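Diary, May, 6:40 a.m.

Drainage review for the Teltcombe underpass moved to the afternoon. Used the free hour to go back over the pump sump sizing. The 298 m approach ramp on the east side drains entirely to the low point, so the 40-minute storm governs, as before.

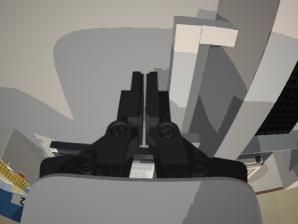
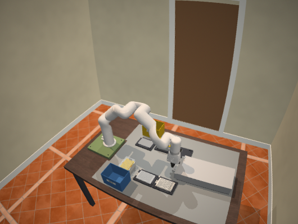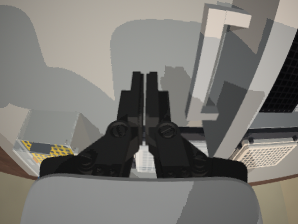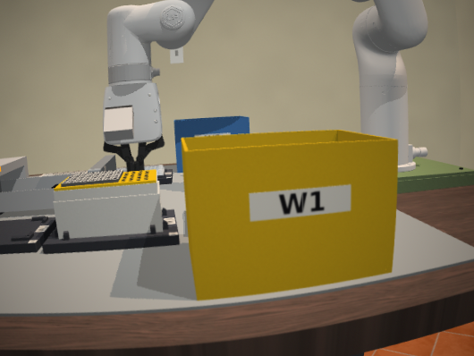

The open item is still the retaining wall at the west portal. Echevarría sent revised borehole logs overnight. Groundwater is 80 cm higher than the level in the tender documents, which puts the base slab close to the uplift limit before the road build-up goes in. Two options: thicken the slab, or add tension piles under the middle bays. Thickening means deeper excavation and a longer closure on the ring road. Piles cost more but leave the levels alone. I prefer the piles — the city will not like the number.

Funding is unchanged. The city has released the design portion and nothing else. Pluvar holds its price for the sheet piling until the end of the month, then requotes. Wrote to them asking for six more weeks. No answer yet.

Vasa wants the utility diversion drawings split into two packages, water first, power later. Reasonable, except that both cross the same trench at the north sidewalk. Marked up the clash and sent it back.

4:15 p.m. Review done. Sump volume accepted. Uplift check to be rerun with the new water level and a safety factor agreed in writing. The traffic staging plan was not discussed, although it was on the agenda. Bus lane width during phase 2 is still unresolved.

Tomorrow: rerun uplift, call the lab for the missing clay samples, renew parking permit.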